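Bench Safety and Method Checklist, Two-Arm Snack Sorting Cell
Inspection of Sunday, February 18, 2024. Inspector: M. Cifuentes
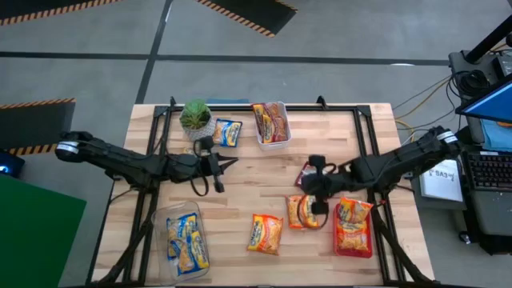
1. Work area and floor

1.1 Floor tape visible around the cell: Yes.
Comment: Tape marks where people walk. It does not stop anybody. The Plurnurik write-up calls this "a controlled perimeter" and I would like that phrase taken out before the paper goes anywhere.

1.2 Floor clear between table and workstation: Partly.
Comment: Cables cross the gap, yellow and black. Put them in a cover or route them under. I asked for this last time too.

1.3 Mats flat, edges down: Yes.
Comment: None.

1.4 Workstation surface tidy: No.
Comment: Coiled cable, a cloth, loose bits near the keyboard. There is also a handwritten sheet lying under the outer end of the right arm. Paper does not belong inside the reach of an arm, whatever is written on it.

2. Frame and arms

2.1 Table frame bolts checked by hand: Yes, all tight.
Comment: Good.

2.2 Slanted braces tight: Yes.

2.3 Arm cables restrained: No.
Comment: Both grippers have a cable hanging in a loop underneath. The one on the right hangs down over the snack bags. A loop that can catch a bag can pull a bag, and then your "pick" was made by the cable. This is a safety item and a results item, and I am counting it under both.

2.4 Emergency stop tested with both arms moving: Yes, left and right.
Comment: Both halted. I tried it five times. I would not call that a reliability figure and neither should you.

2.5 Speed limit set in software: Yes.
Comment: The limit lives in the same config file as the trial settings, where anyone tuning a run can change it. Move it.

2.6 Person can reach the stop without leaning over the table: Yes, from the keyboard side only.
Comment: Not from the plant side. Either add a second button or write down that no one stands there during a run.

3. Items on the table

3.1 Only test items within reach of the arms: No.
Comment: There is a potted plant on the tabletop at the far left, with a blue snack bag right next to it. If the plant is a deliberate obstacle, say so in the method and give it a fixed position. If it is decoration, take it off. The draft does not mention it at all.

3.2 Bins fixed in place: No.
Comment: The red bin, the clear bin and the white container all slide when pushed with a finger. The clear one and the white one sit at a bit of an angle. Were they at that angle for every trial? The log does not record it. Oton's run notes say "bins as usual."

3.3 Start layout written down: No.
Comment: Some orange bags are already in the red bin and others lie loose on the wood. Blue and yellow packages are in the clear bin. I could not find a sheet that says whether this is a start state, a middle state or an end state. Someone repeating this work would have to guess.

3.4 Packages intact, no spills: Yes.
Comment: Swap them on a schedule. A bag that has been squeezed for a week is softer than a new one, and softer bags may well be easier to hold.

4. Method and claims

I know this part is outside a normal safety round. Meireles asked for it, and the safety case leans on the success numbers, so here it is.

4.1 Number of trials stated: Yes, 150.
Comment: Fine for a demo. Thin for the sentence "handles everyday packaging."

4.2 Failed trials kept in the log: Partly.
Comment: The log has 16 runs marked "reset" with no reason given. If a bag was dropped, that is a failure. If a person reached in, that is a safety event and I should have been told. Go back through the recordings and label each one.

4.3 Training and test layouts kept apart: Unclear.
Comment: The Cirier policy was trained on 814 recorded demonstrations at this same table. I asked how many of the test layouts also turn up in training and got "not many." I need the number.

4.4 Both arms needed for the task: Not shown.
Comment: The claim is that two arms sort better than one. No single-arm run exists. Two arms also double the places to get pinched, so the benefit has to be real.

4.5 Person scoring the trials is not the person who trained the policy: No.
Comment: Same person. Please change this first. It costs nothing.

5. Result

Powered runs: allowed with one operator at the keyboard and no one else inside the tape.
Unattended runs: not allowed until 1.2, 2.3 and 2.5 are closed.
Success figure in outside reports: hold until 4.2 and 4.3 are answered in writing.

Signed: Marcelino Cifuentes
Copy to: Meireles, Oton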